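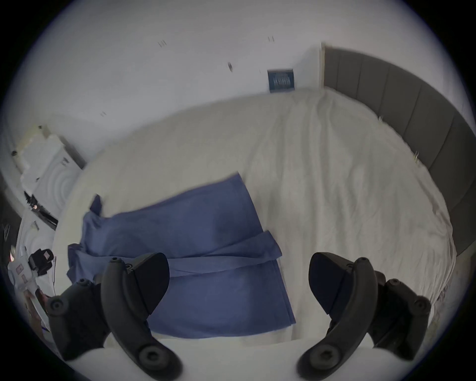 Blue on white. Bed not made, obviously.

OK so. November, and I have finally done the thing I have been saying I would do for two years, which is get rid of most of my clothes. Not all. Most. Writing this fast before I have to leave at 2, so forgive the state of it.

Background for anyone new: I moved from the house in Pokatwood to a one bedroom with a closet the size of a phone booth. Moved everything. Did not sort one single thing before moving it. Paid people to carry bags of sweaters I hadn't worn in 11 years up two flights of stairs. Stupid. I know.

Then lived with it for months. Bags along the hallway wall. You get used to walking sideways.

What finally did it was a button. I was looking for a plain shirt for a work thing, found it at the bottom of bag whatever, put it on, button came off in my hand, and I had no other plain shirt I could find. Two hundred shirts in the place and nothing to wear to a meeting. Went in a fleece. Was the only one in a fleece.

So I counted. I don't count things normally but I was mad. 244 pieces of clothing, without socks and underwear. 244! I wear maybe the same 15 over and over. The rest is just stuff I was moving around.

Tried to read up on how to do it and that was a mistake, lost a whole evening. Everybody has a method. Hang the hangers backward. Put it all in boxes and date the boxes. Hold each thing and see how you feel. I held a gray cardigan and felt like I was holding a gray cardigan.

My own method, for what its worth, is dumber and worked better for me:

Pick one kind of thing. Only shirts. Get every shirt from every bag and closet and chair. Then go fast. Would I put this on tomorrow morning, yes or no. If I start telling myself a story about it, it's a no.

The stories are the problem. This one's from the trip. This one was expensive. This one will fit again. That last one got me for years, I had a whole bag of pants that were going to fit again. They were nice pants. They can be nice on somebody else.

Jeans took ten minutes. T shirts took a whole afternoon, I don't know why. Something about old T shirts. I kept the one from the Salton street fair even though the neck is gone and there's paint on it, becuase it's the best sleeping shirt ever made and I'm allowed one story.

Things I found in pockets: a parking stub, a library card from a library I don't live near anymore, a peppermint, almost 15 dollars in ones. So technically I got paid.

Coats I left for last and then kept all of them. It's November. I am not making coat decisions in November. Ask me in spring.

The hard part wasn't deciding, it was getting it out the door after. I had the bags packed by the front door and they just sat. Another week of walking sideways. And then of course I started going back in. Pulled out a green sweater, wore it once out of guilt, it itched just like it always had, back in the bag. Don't open the bags. Tie them so you'd have to cut them.

Where it went: the good stuff to Fleltden, the consignment place behind the post office. They're picky. They took way less than I thought they would and the woman at the counter was nice about it but you could tell. They want this season, no pilling, clean, on hangers if you can. If you bring a garbage bag they will look at you. I brought a garbage bag.

Most of the rest went to the church hall drive, which takes anything wearable and doesn't make a face. And the really gone stuff, holes and stains, I cut up for rags. I now have more rags than I've had dust in my whole life.
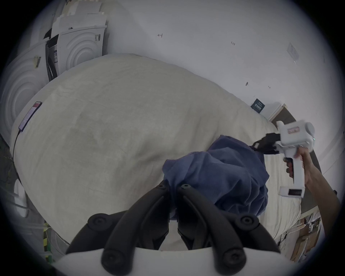
Sheets and towels were supposed to be a separate project but I got going and didn't stop. Same rule, faster. Two sets per bed, one bed, so do the math. I had sheets for a bed I sold! Fitted ones too, wadded up in a ball like everybody's are. I've watched the videos where you tuck the corners into each other and I can do it exactly once, while the video is playing, and never again. Mine get rolled. Rolled is fine. Goes in the pillowcase, done.

The one set I'd never give up is the Tokgöz one, from the little import shop that used to be by the bus station. Heavy cotton, takes forever to dry, softer every year. I've looked for it since and never found it again. If anybody reading knows where they sell it now please tell me, I'd pay stupid money.

So what's different. Closet closes. That's big, it had never closed. I can see everything in it, and I get dressed in the time it takes the coffee to drip. Laundry is a bit more often since there's less to burn through, I was worried about that, but the loads are small and I actualy put them away now. Before, there was nowhere to put them away TO. They lived on the chair. There's a chair again. I sat in it last night. Weird.

What's not different: I still want to buy things. Was in a store right after the drop off and had a striped shirt in my hand before I noticed. I own three striped shirts, post-purge. Put it back. Thought about it the whole drive home.

Rule for now is one in, one out, and I have to pick the out before I pay for the in. We'll see how that goes around the holidays. My family gives sweaters. All of them. Every year. I've hinted. I might have to do more than hint.

A few people asked last time if I regret anything. One thing, a brown belt. Gave it away with the pants it went with, and it turned out to be the belt that went with all the other pants too. I've been wearing a black one with brown shoes and just walking quickly.

Next is the kitchen drawers, and I already know there are four can openers in there and only one that works, and I couldn't tell you which. Also the box of cords. Everyone has the box of cords. Mine is two boxes. I'm not looking forward to it so don't expect that post soon.

OK it's ten to, I have to find my keys. More later in the month if I get to it. If you've got a trick for the fitted sheets that a normal person can remember, leave it in the comments.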